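Inside Drilano's simulated kitchen

The first thing I do when I arrive at the Drilano open day is drop my coat on a chair and walk straight past the coffee. There is a queue for the headsets already, and I have been looking forward to this since October, when Khadija Slaoui first told me her team had stopped buying furniture for its robots and started drawing it.

Drilano has two floors above a bicycle shop in Britlow, and almost everything it makes happens on screens. Its robots learn their way round a house inside a simulator, which means they can drop a carrot 300 times before lunch without anyone having to pick it up. The house is called Radwan. It has tiled walls, panelled orange doors, a granite counter with vegetables on it and, as I found when I finally got my turn, a wonderfully solid feel for a place that weighs nothing at all.

You see it from the robot's side. The headset drops you in behind its white shell, and for a minute everything leans at angles that made me grip the table (the real one, thankfully). Then you move your hand, an arm comes up in front of you, and you forget your stomach completely. 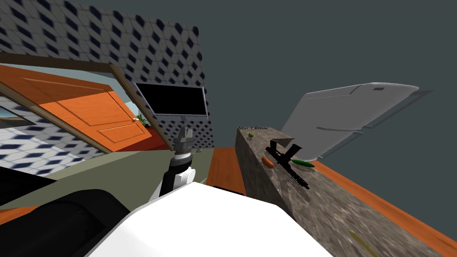
Learning to reach

Reda Bouazza stood beside me for my first go and was kind about it. He looks after the controls, and his advice was to stop thinking about the elbow. "Put your attention in the fingertips," he said. "The rest of the arm will follow you about."

So I tried. I wanted the carrot. I got close to the carrot, then went past it, then spent a good while waving over the granite like somebody trying to get a waiter's attention. A boy of 11 who had gone before me had done it at once, and his father was still telling people.

What I loved was how quickly the strangeness wore off. By my second turn I was leaning my whole body to look round things, and I had begun to judge distance by the way the gripper covered up whatever lay behind it. Hala Ghoneim, who builds the rooms, was delighted when I mentioned this. She thinks about overlap all day long. A plain wall gives a learner very little to go on, she told me, so she likes a strong pattern somewhere in every room, and she keeps an old tile catalogue on her desk with half its pages folded down.
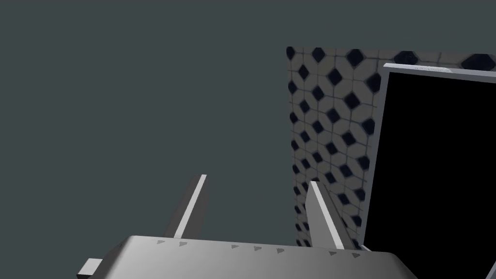
I asked Hala whether all that decoration was really for the robot or just for her, and she laughed for a long time before admitting to a bit of both. She showed me how it works with the fingers open and nothing between them: the right one crosses the black diamonds of the tiles, and you can place its tip by eye, while the left has only flat grey behind it and seems to float. I tried it both ways and the difference was plain. Her next room will have patterned floors as well, and a fair amount of wallpaper.

The long list

Upstairs, Rosario Caputo keeps the records. Every attempt by every visitor is saved, good or bad, and the count stood at 1,543 when I went up to look. Rosario is fondest of the bad ones. He played me a few and talked over them like a football commentator, stopping to point out a nice recovery or a brave idea that came to nothing. Mine was in there. He was very fair.

The software that learns from all this is called Jekora, and it is still a beginner too. It had its own turn late in the afternoon, with the whole room watching the big screen, and people cheered every small movement of the wrist. I cheered as well. Then I went back down and joined the queue again.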